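# Informe de avance, segundo periodo: protocolo de medición y trasvase de alimento seco

Destinatario: Fundación Lauritsen. Responsable del informe: Paloma Escobedo, área de manejo, refugio de Sterville. 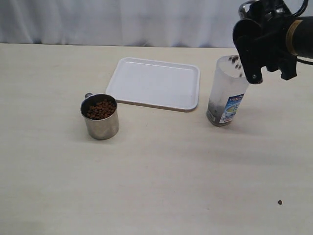
El objetivo del periodo era sustituir el reparto a ojo por una dosificación por volumen, con un margen de error que permita comparar el consumo entre módulos. La primera fase, cerrada en enero, fijó los útiles y el orden de trabajo en mesa. El puesto se compone de una bandeja blanca rectangular de reborde bajo, un vaso metálico con asa y un recipiente alto de plástico translúcido. El vaso se llena de croqueta hasta quedar justo por debajo del borde, nivel que se ha adoptado como medida de referencia; enrasar con espátula daba más derrame en el traslado y apenas mejoraba la repetibilidad.

## Actividad realizada

Durante el periodo se registraron 1.343 raciones servidas con el nuevo procedimiento, repartidas entre los módulos de Sterville y Loddale. De ellas, 264 se pesaron después del llenado como control. La desviación se mantuvo dentro del margen acordado salvo en 14 casos, todos correspondientes a los primeros turnos de Loddale, donde se seguía usando el cazo antiguo. El cazo se retiró y no se han vuelto a registrar incidencias de ese tipo.

La bandeja cumple dos funciones: recoger el pienso que cae al verter y servir de superficie de recuento cuando una ración debe revisarse. En la práctica se usa sobre todo para lo primero. El personal pidió un reborde más alto; se probó un modelo de Clelance y se descartó por dificultar el vaciado en el comedero.

## Almacenamiento en mesa

El recipiente translúcido se incorporó para evitar la apertura continua del saco. La pared semitransparente permite estimar el nivel sin destapar, aunque con poca luz la lectura es deficiente. Se ha solicitado marcar dos líneas en el exterior — mínimo y reposición — con rotulador permanente. Pendiente de ejecutar en Loddale.

## Desviaciones respecto al plan

- La formación del turno de tarde se retrasó y se completó fuera del calendario previsto.
- El registro en papel sigue en uso. La hoja de cálculo compartida está preparada, pero faltan por trasladar 116 entradas.
- La prueba con croqueta de mayor calibre no se ha iniciado. El proveedor no ha servido el lote.

## Ejecución económica

El gasto en útiles queda por debajo de lo presupuestado. El remanente se propone destinar a una segunda báscula para Loddale, que hoy envía las muestras de control a Sterville y acumula demora en la devolución de resultados. Se solicita conformidad de la Fundación antes de tramitar la compra.

## Próximo periodo

Traslado de las entradas pendientes, marcado de los recipientes y repetición del control de peso con una muestra equivalente. Si el lote de mayor calibre llega a tiempo, se recalculará la equivalencia entre volumen y peso, ya que la actual solo es válida para la croqueta pequeña. La hoja de control revisada se enviará como anexo al siguiente informe.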